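The clean that never ends

Opinion

49 comments

Moving house in July. Don't do it. But if you have to do it, and most renters don't get much say in the timing, you'll spend your last night in the place on your knees with a toothbrush going at the track of a sliding shower door. I did mine two weeks ago and I'm still cross so this is going to be quick and probably a bit all over the shop.

My argument is simple. The end of lease clean is a racket. It's been a racket as long as I've been renting, and we all go along with it like it's weather.

What you sign says something like "reasonably clean, fair wear and tear excepted". Perfectly good words. A kid could understand them. You hand the place back about how you got it. Then somewhere between the lease and the final inspection those words turn into a four page checklist with light switches on it. Top of the rangehood. Inside of the rangehood. Behind the toilet, under the vanity, the little lip on the underside of the basin that no human being has ever looked at on purpose.

I had the place in Jellwood for six years. Two bedrooms, one bathroom, a kitchen that was tired before I was born. Agency was Zustex. I want to be fair to the property manager, who was new (they're always new, I had seven of them) and who was polite on the phone. She had a list. She was working off the list. The list said the exhaust fan cover had dust on it, and it did, a bit, it's an exhaust fan, it sucks air through a grille all day and dust sticks to the grille.

Bond was 2,000. They wanted 640 of it. For the fan cover, "marks to wall, hallway", "residue to oven racks", and my favourite, "general bathroom reclean". General. As in they didn't have to say what.

Now I'd cleaned that bathroom. I'd cleaned it with stuff I wouldn't let near my own skin. Cakano cream cleanser on the tiles, vinegar on the taps, then that grey sponge that takes the shine off everything. It was the cleanest it had been since about the second week I moved in. And when I moved in, by the way, there was hair in the drain. Somebody else's. I mentioned it on the ingoing condition report and the agency wrote "noted" and that was the last anybody heard about the hair.

That's the bit that gets me. It only ever runs one way. The tenant coming in gets a house that is "professionally cleaned", which in my experience means someone had 90 minutes and a mop. The tenant going out gets marked like it's the HSC. If the same standard was used both ends I would shut up. I really would. But I've moved seven times as an adult and have never once walked into a rental where I didn't have to wipe out the kitchen drawers before I put a fork in them.

I asked around after. You know how it goes, you tell one person at work and suddenly everybody's got one. A bloke lost his whole pet bond over "odour" with no pet. A woman in accounts got charged for a window cleaned on the outside, third floor. My friend Lilian Mwaipopo was in a townhouse on Griffiths Street and she got a bill for 2,478, and that included replacing a carpet that was older then her eldest child. She fought it at the tribunal and won nearly all of it back. Took her five months. She had to take a Thursday off work, unpaid, to sit in a corridor holding a folder of photos of skirting boards.

And she won! That's what winning looks like. Most people don't get that far, they look at the 300 or the 600, they look at how tired they are, and they sign. They need the money for the next bond. The agencies know that. Of course they know that. You don't need a conspiracy for it, you just need a system where asking costs nothing and arguing costs a day's pay.

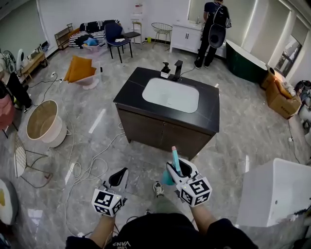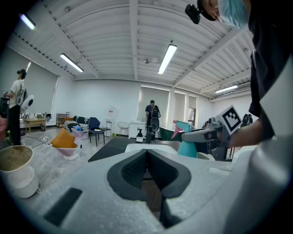
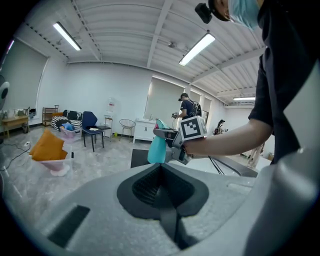
The vanity has a black top and a white basin. The spray bottle in the last two is teal.

The other side of this is who actually does the cleaning when it isn't the tenant. I used to do it. Two summers in my twenties, cash, in the back of somebody's hatchback with a vacuum on my lap. We'd get told a three bedder was a four hour job. It's never a four hour job. It's a four hour job if the people before you lived on air and didn't own an oven. We got paid for four and we stayed for seven, and if the agent found a smear we went back for nothing. So that "professional clean" line on your invoice, the one for 400-something? The person holding the cloth sees a small slice of it. The rest goes to the company and whoever sent the company the work.

So the tenant's being squeezed and the cleaner's being squeezed and both of them are scrubbing the same bit of grout. Sometimes literally! The new tenant where I was told me (we met at the letterbox, she's nice) that when she got the keys the fan cover still had dust on it. The very same dust, I would think. I did not pay for that fan, in the end, I want it recorded. But they tried.

People say to me, well, landlords get trashed houses. Yep. Some do. I've seen it, I've cleaned it. Holes in doors, things in the freezer I won't describe. That's what a bond is for and I've got no argument with it. A hole is a hole, you can put your fist in it. But the hole gets used as cover for the smear. Every time someone raises the smear, out comes the story about the bloke who grew mushrooms in the bath. Different thing!! We can hold both in our heads.

And the landlords I know, I do know a couple, mostly have no idea this is going on. Mine didn't. He rang me when it was over, sounded embarassed, said he'd have been happy with a sweep. He's seventy-odd, he lived in that flat himself once. He thought the fan had always looked like that.

What would I do about it. Look I'm not a policy person. But a few things seem obvious enough from down here on the bathroom floor.

Same checklist both ends. Whatever the agency wants ticked when I leave, they tick it when I arrive, with photos, and I get to knock money off the first week's rent for each thing they missed. Watch that list shrink. I'd give it a month.

No "general" anything. If you're taking money off somebody you name the spot. Which tap, which tile.

A floor on it. Anything under, say, 40 dollars worth of fixing, you wear it as the cost of doing business, same as every other business does. Cafes don't chase you down the street over a crumb.

And if it goes to tribunal and the agency loses, they cover the renter's lost day. Not a fine, just the day. Lilian's Thursday. I reckon that one alone would clear out half the claims, no one would be having a lend over oven racks if a bad guess cost them real money.

I know what some of you will say, cause you said it last time I wrote about renting. Just buy a place then. Mate. With what.

The other thing I get is "just clean it properly". And there's something in that word properly that I've been chewing on. We've got very strange about clean. My nan kept a clean house and there was flour on the floor most days. Clean meant you could eat there and not get sick, and the sheets smelled of outside. It didn't mean no evidence of a person. What the checklist wants is a house with no evidence of a person, in which a person has lived for six years, paid for the whole lot in rent, cooked maybe a couple of thousand dinners and had at least one bad flu.

You can't do it. You're not meant to be able to. Something will always be on the list.

Anyway I got 590 of the 640 back by being annoying over email, and the 50 they kept was for the hallway marks. Which were there when I moved in. I've got the photo, taken at ten at night with the flash on, so it's mostly flash. Take yours in the daytime. Do the fan first.

Share 212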